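Subject: Re: [picking-club] Blocks touching each other, gripper closes on two
From: Halldóra Vigfúsdóttir
To: picking-club list

Dear Nandini, dear all,

Thank you for the long message. I quote only the part I want to answer.

> On the evening session in February, Nandini Pillai wrote:
> We repeated the Drundby task with 60 picks and the results are not
> so nice. When the blocks lie apart, everything goes well. When one
> red block touches another, the fingers often close on both, or push
> the second one under the first. Is it better to change the approach
> angle, or should we separate the blocks first with a small push?
> Dervishi team says they always push first, but it costs them
> 4 seconds for each pick, and the competition run is timed.

I would try the angle first. In our group we had the same problem last term, and the push helped only when there was free floor next to the block. Near the wall it made things worse, because the block stood up on its edge and then our program could not find it anymore.

What we do now is simple. We sort the blocks by how many neighbors they touch, and we take the one with the fewest. Only if all of them touch two or more neighbors do we allow a push. The code for the sorting is short, and I can send it to the list if Vustham people agree, as one part of it is theirs.
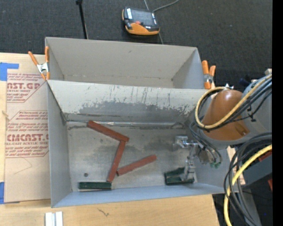 Three red blocks in a zigzag, two green ones, gripper at the green block on the right.

With a zigzag like this one, I would leave the middle red block for last. The two others each have a free end, so the fingers can go down there, across the narrow side. The green block at the lower left is more difficult than it looks – its right end is beside the tip of the middle red block, so please grip it toward the left.

Two small things also. Please check that the clamps on the bins are tight before every run. In Skakow the bin moved 3 millimeters during a test and the students searched the whole afternoon for an error in the calibration. And if your camera program loses the green blocks, look at the threshold for dark colors. Ours confused dark green with the worn places of a bin wall until we changed it.

Nandini, could you write which finger opening you use before going down? If it is much wider than the block, I think this explains a part of your double grips.

I can join the call at 4 if somebody sends me the link again.

Best regards,
Halldóra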